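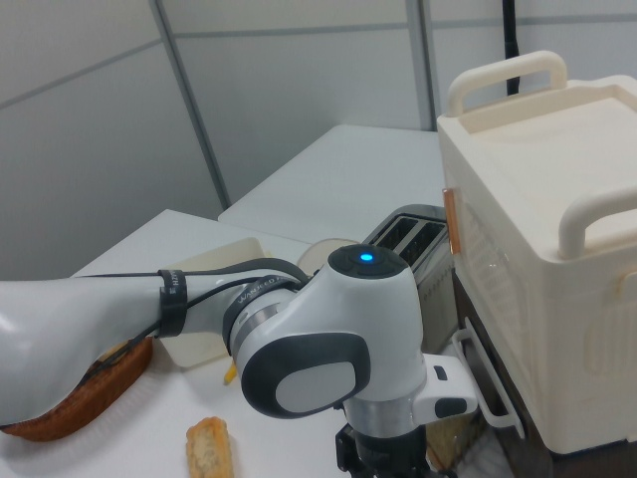

Cable slack is the length left over between two fixed points after the straight-line distance has been subtracted. Set it before the first tie goes on, while the cable can still slide. A cable that crosses a joint needs enough slack for the full travel of that joint, plus a margin for twist. On the white and gray arm the black cables loop over the top of the long upper link and sag along its underside before they reach the wrist joint. The same two shapes, the loop and the sag, occur on monitor arms, desk lamps, sit-stand desks and cabinet doors, and the procedure below applies to all of them.

Measuring

1. Disconnect power at the wall.
2. Move the joint to the position that puts the two anchor points farthest apart. On a folding lamp this is usually full extension. On a door it depends on which side of the hinge line the cable runs.
3. Lay a piece of string along the intended path, from anchor to anchor, and mark it at both ends.
4. Move the joint slowly to the opposite limit with the string in place. If the string pulls tight at any point, lengthen it and repeat from step 2.
5. Add 7 percent to the marked length. Transfer the result to the cable with two bands of masking tape.

Anchoring

Fix the cable on both sides of the joint, never on the joint itself. Use hook-and-loop straps for the first fitting. Nylon ties can replace them after the travel test, tightened until the cable no longer slides and no further. A tie that dents the jacket is too tight.

Keep bends wide. Use the minimum bend radius on the cable data sheet, and read the figure for moving use if the sheet lists one separately. Fixed-installation figures are smaller and do not apply across a joint.

Travel test

Run the joint through its full range 111 times by hand, or with the motor if there is one. Check after the first ten passes and again at the end. Look for shiny patches on the jacket, straps that have moved, and a loop that drops into the hinge gap. If the loop drops, shorten it slightly or move the lower anchor away from the joint.

Reconnect power only after the test.

Revision notes

Step 4 was added in September after a correction from Rokeya Jayasinghe. The earlier version measured at one limit only, and cables routed across the outside of a hinge came up short.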